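Workshop Tips: Cleaning Up Fine Gold Concentrates at Home

Print this page | E-mail this page

25/06/2024

Classifying before panning

Concentrates brought home from the river should be classified before any attempt is made to separate them. Gold of mixed sizes panned together with sand of mixed sizes gives poor recovery, as the water flow needed to shift a coarse grain of black sand will also carry off a fine flake of gold. Use a stack of sieves and work down from the coarsest. Wet sieving is quicker and raises no dust. Keep each fraction in its own tub with the mesh size written on the lid.

Rinse each sieve from the back over a spare tub before moving on to the next. Grains lodged in the mesh are close to the size of the holes and some of them will be gold. A nylon washing-up brush is adequate. Wire brushes spread the mesh and should be kept away from it.

Water and wetting agent

Fine flakes float if the surface is greasy. Add one drop of washing-up liquid to each bucket of panning water and stir without raising a froth. More than this produces bubbles, which lift fine gold as effectively as grease does. Hard water leaves a film on the pan after a few sessions. Wipe the pan with white vinegar, rinse it and let it drain.

New plastic pans have a trace of moulding oil on them. Scrub with warm soapy water and fine sand, then rinse twice. A pan that beads water is not ready for use.

Always pan at home over a tub large enough to catch everything. The tailings from the first pass should be panned a second time. In a batch from Bakilana, weighed in January, the first pass gave 243 milligrams and the second pass over the same tailings gave a further 36. Fine gold of that kind is easily lost down the drain, and the sand does the drain no good either.

Drying

Dry the reduced concentrate in a shallow steel dish on a low electric hotplate, outdoors or in an open doorway. Do not use a pan that will go back to the kitchen. Stir occasionally and stop when the grains run freely. Too much heat makes wet sand spit, and grains will leave the dish. A piece of fine steel mesh laid across the top prevents this without trapping steam.

Concentrates from old workings may contain mercury. Any gold that looks silvery or sticks together in soft lumps should not be heated at all. Put it in a glass jar under water, close the lid and take advice from a laboratory or the local hazardous waste service. The same applies to material containing sulphides, which can release harmful fumes when heated.

Removing magnetic sand

Magnetite is best removed when dry. Place the magnet inside a thin plastic bag, or use a sleeve magnet with a plunger, and pass it a finger's width above a thin layer of material spread on paper. Lowering the magnet into the pile traps gold between the grains. Draw the sand off on to a second sheet, spread it, and repeat the pass. Three passes are normally enough. Keep the rejected sand until the batch has been weighed.

Keep strong magnets well away from the balance and from anyone with a pacemaker.

Mwangi Obura, who cleans up for the Vullville club, taps the underside of the paper lightly with a pencil between passes. This brings buried magnetite to the top and saves one pass in most batches.

Setting out the bench 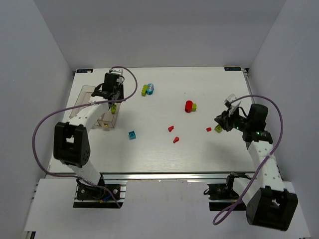

Work from left to right, or from right to left, but keep to one direction. Untreated material goes at one end, finished gold at the other, and nothing travels back. Most mix-ups between batches happen when a tub is put down on the wrong side for a moment. A baking tray with a raised rim makes a good spill tray under the last stage. Line it with plain white paper, folded once down the middle so that spilled grains can be poured back.

Lighting should come from one side and low down. Overhead light flattens everything and makes mica look like gold. If in doubt, shade the grain with a hand. Gold keeps its colour in shadow and mica goes dull.

Picking up and bottling

A snuffer bottle is suitable for gold in the pan. For dry flakes use a fine artist's brush, barely damp. Fill glass vials with water to the brim before adding gold, as a trapped air bubble will hold flakes against the cap. Screw caps with a cone liner leak less than flat ones. The Umix vials sold in packs of 8 have a flat liner and need a turn of plumber's tape on the thread.

Weigh dry, on a balance reading to one milligram, with doors and windows closed. Check it against a known weight before each session and again at the end. Nipon Boonchu of Dillombridge records both readings beside the batch weight. If the two differ by more than two milligrams he weighs the batch again.

Label each vial with the place, the mesh fraction and the weight. Pencil on card lasts longer than ink on masking tape, which comes off in a damp shed within a year.

Print this page | E-mail this page
Shares: 201 | Comments: 8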